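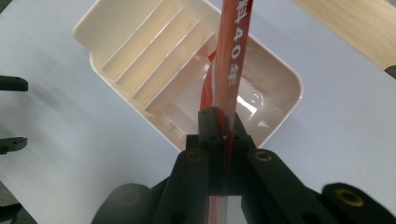
1. Purpose and scope

This report covers the second part of the packaging course project at Skasby: the handling of small snack bags over a ribbed plastic tray. The first part dealt with rigid boxes and is reported separately. The question was how a filled film bag should be held and set down so that it lies flat and can be read from above. The work was done by Eyvindur Thygesen and Steinar Østergaard in November.

2. Materials

The bags are sealed film pouches with Chinese printing, mainly red with a white band. The film is glossy. Under ceiling lights it gives white streaks of glare that move across the print when the bag turns, and short runs of characters, such as the "40年" on the red film, are then the easiest part to use as a reference mark.

The tray is a shallow molded plastic piece with raised rims and rounded corners. Its floor has two parts: a section with parallel ribs and a smooth, deeper well. The table under it is white. Against the table the pale tray has little contrast, so the rim was judged by its shadow.

3. Method

3.1 A drop was defined as one bag released over the tray from a hanging position. Each bag was picked up by a corner or by the edge strip, moved over the tray, and released.

3.2 Resting position was logged as "ribs," "well," or "across." A bag counted as flat when no corner stood higher than the rim.

3.3 The log holds 210 drops. Of these, 13 were struck out before counting: the bag had been released outside the tray or the entry in the log sheet was incomplete. The sheet layout was taken from the Rostdale exercise in the course reader, with one column added for the pickup point.

3.4 All bags were checked for open seams before the first drop and again at the end of the session. The Odik scale was used for the weights in Appendix A — these are not discussed further.

4. Observations

4.1 Pickup point. A bag held at one corner hangs on the diagonal. The contents settle toward the low end and the upper part of the film goes slack.
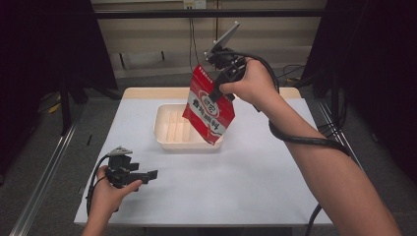

The low corner then reaches the tray first, and the rest of the bag folds over it or swings to one side. Which of the two happens depends mostly on height. From a low release the bag tends to tip over slowly and come to rest across the boundary between the ribs and the well. From higher up it lands on its contents and stays where it is, often with one corner raised.

A bag held by the middle of its edge strip hangs closer to vertical. It lands on its bottom seam and falls either way.

4.2 Ribs. The ribs hold the film off the floor of the tray. A bag lying on them is easier to lift again, as there is a gap under the seam. It also slides less. The well lets a bag turn until it meets a wall.

4.3 Reading the print. With the white band facing up, the logo could be read from a standing position in most cases. The lettering on the lower section was less reliable, especially where the film had creased. Turning the tray by 90 degrees moved the glare off the print but put the rim shadow over it.

5. Sources of error

Release height was judged by eye. Steinar Østergaard made all the drops before the break and Eyvindur Thygesen all those after it, so any difference between the two is mixed with wear on the film. The bags softened with handling. The Quezada method calls for fresh samples at fixed intervals, and our supply did not allow this.

6. Remaining work

Repeat the edge strip drops with a fixed height stop. Add a dark sheet under the tray. Log the crease position on each bag before release, using the same three position codes as in 3.2.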